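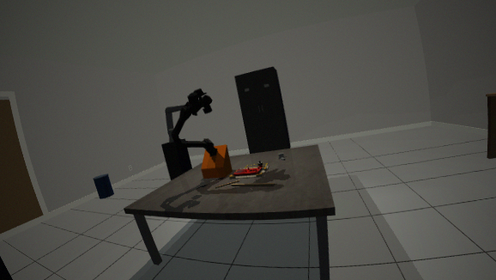

Kadero Notes for iPhone and iPad – sync queue stops after background refresh
Status: Resolved, fix pending release
Component: Sync / background tasks
Reported by: Marcelino Sepúlveda
Assigned to: Patricio Moya
Opened: January 7, 2024

Summary
Notes edited on the iPad don't reach the iPhone until the app is force-quit and reopened on the iPad. The sync indicator stays on "Waiting". No error is shown to the user.

Steps to reproduce
Open a notebook with more than 100 notes.
Edit any note, then switch to another app within a second or two.
Leave the device locked long enough for a background refresh to run.
Reopen Kadero and edit a second note.

Expected: both edits upload.
Actual: neither edit uploads. The pending count goes up with each new edit and never drops.

Reporter comment
Two devices, same account, same network. The library has 193 notes in it, most of them plain text. Turning Wi-Fi off and on makes no difference. Signing out does clear it, but I lost one unsynced edit that way and would not suggest it to anyone. The share extension still saves new notes locally and they join the same stuck queue.

Patricio Moya
Can you send the sync log? Settings, Advanced, Export Log. Please export before you force-quit, as the in-memory part is dropped on exit. Also check whether Low Power Mode is on.

Marcelino Sepúlveda
Log attached. Low Power Mode is off on both. Background App Refresh is on for Kadero.

Patricio Moya
Thanks. Relevant lines:

queue: lock acquired (background)
upload: batch start, 13 items
task: expiration handler called
queue: suspended
app: will enter foreground
queue: lock held, skipping

The expiration handler suspends the queue but does not release the lock. When the app comes back to the foreground it finds the lock held by a task that no longer exists, and skips the upload. It will keep skipping until the process is restarted. Small libraries finish before the time limit, so they rarely hit this.

Tested and ruled out:
Server side. Requests from the iPhone complete normally – the iPad sends none.
Carretero, our local database layer. Integrity check passes on a copy of the library.
Expired token. Token refresh is logged as successful before the batch starts.

Reproduced here on a test library of 400 notes by forcing the expiration handler from the debugger. Fails every time.

Workaround
Force-quit and reopen the app on the device that shows "Waiting". Do not sign out or delete the app while edits are pending. To be safe, export the affected notebook first.

Marcelino Sepúlveda
Force-quit works. Pending count went to zero in roughly a minute. Is this the same bug as the one with the Rimonell keyboard?

Patricio Moya
No. That one is a crash in the text view and has its own ticket.

Fix
The lock is now released in the expiration handler, and a lock left by a dead task is discarded on foreground. Interrupted batches are put back in the queue in their original order. Added a log line for discarded locks.

Marcelino Sepúlveda
Installed the Brorkusier beta build. Followed the steps above on both devices and the edits uploaded each time. Mac client not tested.

Patricio Moya
The Mac client doesn't use background tasks, so it isn't affected. Leaving this open until the build ships.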